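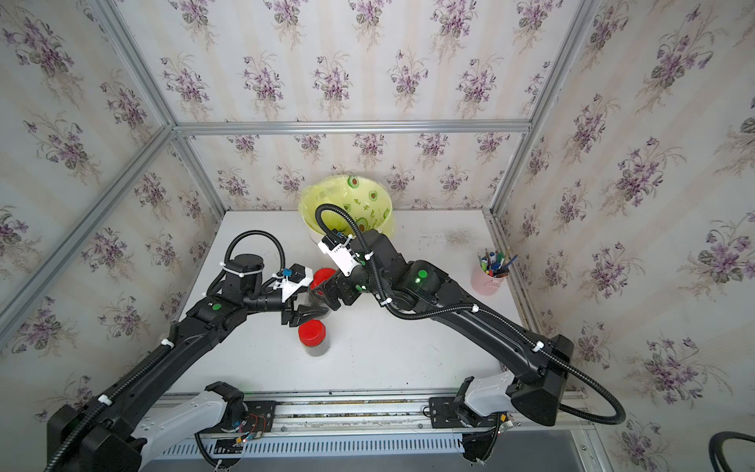 ## Our Open Day at the Ninora Workshop

Well, what an afternoon that was! For those of you who couldn't make the trip out to Nestville, the folks at Ninora opened their doors to us on Wednesday, and 248 people signed the guest book, which is a lot of people for one hallway and one coffee urn (the urn ran dry by 3:30, and we're sorry about that).

Most visitors headed straight for the two-armed station, and I can't blame them. I stood there far longer than I meant to, watching the pair of black arms work on jars with red lids, one gripper coming in from each side. If you've ever fought with a pickle jar at the kitchen sink you'll know why so many of us leaned in! I was also very taken with the violet wallpaper, which reminded me of my aunt's spare bedroom, and with the yellow basin with the avocados on it. Several people asked me where to buy one, and I have no idea.

The Jotwood team had the table next door and talked us through how they plan a job, from the first sketch on paper to the day it runs. Their talk was meant to last 20 minutes and went closer to an hour, mostly on account of our questions.

Lytvynenko Bakery sent over 9 trays of poppy seed rolls, and every last one went. Thank you!

The next visit is in January and is limited to groups of 8, so please put your name on the sheet by the front desk if you'd like to come along.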